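Bench tips from the robot club, kitchen task edition

Clultwood Robotics Club, page kept by Meinrad Reisinger. Last touched 15 October 2025.

Quick ones, writing this between sessions. Kitchen task this term = pick up produce, put it on the tray, don't wreck it.

Mat first. A table mat with a busy print is fine if you train on it and test on it. Swap mats halfway and you start over. Ask team Jelik, they lost 200 demos that way.

Wipe the mat with a damp cloth, flat hand, no spray near the motors.

Produce: buy firm. Limes, radishes, peppers all hold up. Tomatoes no. Leafy stuff wilts under the lights so keep it in the fridge in a damp towel till you need it, and shake it out before it goes on the table.

Cables. Leave a loop big enough for the whole reach, then move the arm thru every corner by hand with the power off. If it pulls anywhere, more slack. Tape at the base, never at the wrist.

Screws back out. Check the gripper ones every 50 runs, small driver, snug only.

Both arms out at once? Slow them down, half speed till the script is boring.

Start with hard plastic pieces, then go to vegetables. Easy to see if a grip is off center and you can drop them all day long.
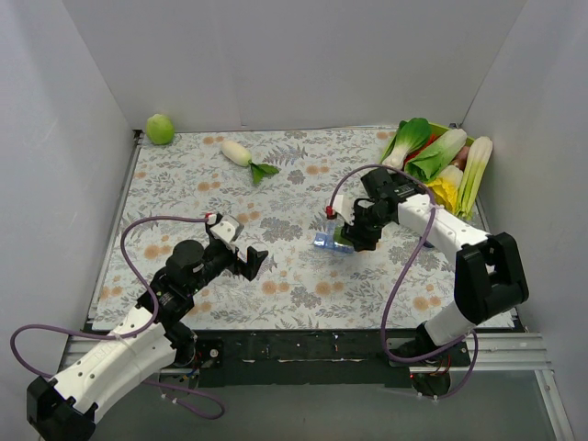 Jacqueline Tanguy wrote in to say that damp towels did nothing for her team's greens, and that standing the stems in a jar of water kept them usable for a whole afternoon. She also wants the screw check done at the start of every session, no matter how many runs. Fair, will add it to the checklist.

Food that's been on the table goes in the compost, dont eat it. Bin is by the sink.

Log sheet: write down the run number and which arm. We're at 400 good ones and need more before January.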